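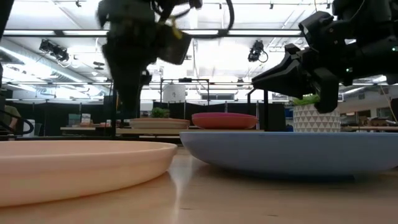 Sorting mixed tableware by profile: a thread

Search posts, people, tags
Clear

Filed under: Home & Table > Storage > Threads

1/
Peach plate and powder-blue bowl in front, beige plate and coral-red plate on the raised level behind. Four pieces from a mixed set, all different colors, and the color is the least useful thing to sort them by. I have been re-sorting the whole set by profile this month. Notes follow.

2/
By profile I mean the outline of the piece seen from the side at table height. Crouch until your eye is level with the rim. A plate collapses to a curved line and some underside. A bowl keeps its height. Most of what you need for storage is in that view.

3/
The peach one is the case I got wrong for years. It is wide and shallow, and from above I would have filed it next to the bowls on diameter alone. From the side it belongs with the plates. Diameter tells you which shelf it fits. Depth tells you which stack.

4/
The blue bowl has a wide flared rim. A flare costs shelf width at the top and gives nothing back at the bottom, so the space beside the foot is dead unless you put something low there. Saucers work. So do jar lids.

5/
Measurements, all in millimeters, taken with a steel rule and a square:
cabinet interior width, 462
clearance I want above any stack, 30
The second number is hand clearance. Less than that and I scrape my knuckles on the shelf above when I lift from the rim.

6/
462 is an awkward width. The old arrangement was three stacks side by side and the middle one could only come out if you moved a neighbor first. The new arrangement is two stacks with a gap between them. Capacity went down. I moved the overflow to the shelf by the window.

7/
Stacking rule for plates: largest at the bottom, same foot diameter together, raised rims above flat rims. The coral-red plate has a slightly raised rim, so it goes on top of the beige one. Reverse the order and you have a plate sitting on a rim, and it will rock.

8/
Test for rocking: press lightly on one edge of the top plate, then move a quarter turn and press again. If it clicks at any point, split the stack there. Do not fix it with a paper towel between the pieces. I did that for a year and all it did was hide crumbs.

9/
Bowls nest if the wall angles match. If they do not match they wedge. A wedged pair looks fine on the shelf and takes two people to separate. Check for daylight between the rims at eye level — an even gap all the way around is what you want.

10/
On using a second level. A low platform at the back of the work surface lets you lay out a set in two rows and still read the rear row over the front one. Put the deep pieces in front and you lose some of that. I keep swapping rows and have not settled it.

11/
Lighting. Overhead light on a smooth wooden tabletop gives you a glare streak along the grain. Annoying for reading a tape measure, useful for checking rims. Slide the piece slowly until its edge meets the streak and look at it there. A chip breaks the edge line and shows up at once.

12/
I now check every rim this way before it goes back on the shelf. It adds very little time. Chipped pieces go in a box marked PLANTS and end up under pots.

13/
Someone asked about the rack. It is a Triltari, the narrow one with the removable divider. The divider is set for dinner plates and leans badly with anything shallow and wide. I turned it around so the taller side faces the wall and the lean is mostly gone. The instructions show it only one way.

14/
Someone else asked about Stalness shelf liner. I tried one roll. The ribbed side grips a foot ring well but holds water if you put things away damp. Smooth side up is fine. I cut mine 2 mm short on each side so it does not curl at the wall.

15/
Replacement pieces: I go to Chettiar in Losau. They keep the odd pieces at the back and will let you bring a plate in and try it against theirs for stacking. Take the plate that is giving you trouble. The good ones will all agree with each other and you will learn nothing.

16/
A correction to post 6, from re-reading it. The gap between stacks only helps if it is wide enough for fingers with the thumb on the rim. Mine is 80. I tried less and went back.

17/
Color, for completeness. I do use it, but only as a label within a profile group. Pale pieces low in the stack, strong colors high, so I can see from the doorway whether the top plates have been put back. If the coral one is missing, it is in the dishwasher.

18/
Order of work if you want to do this in one evening:
empty one cabinet only
wipe the shelf and let it dry
set everything out on the table by depth
split each depth group by foot diameter
press test
rim check
load from the back

19/
Do the cabinet you use every day first. I started with the serving pieces and spent an evening perfecting a shelf I open in August and at no other time.

20/
Reply to several people: no, I do not store plates vertically. Vertical works with a slot width matched to the rim thickness, and in a mixed set the rims vary. Loose slots chatter whenever the drawer moves. If your set is all one pattern, go ahead.

21/
Still open: where the flared bowls go when the pair above them is in use. At the moment they sit alone on the bottom shelf with the lids tucked beside the foot. Will post the cabinet drawing once I have redrawn it at a sensible scale — the current version is on the back of an envelope.

We use cookies to keep you signed in and to remember your display settings. Accept all / Manage choices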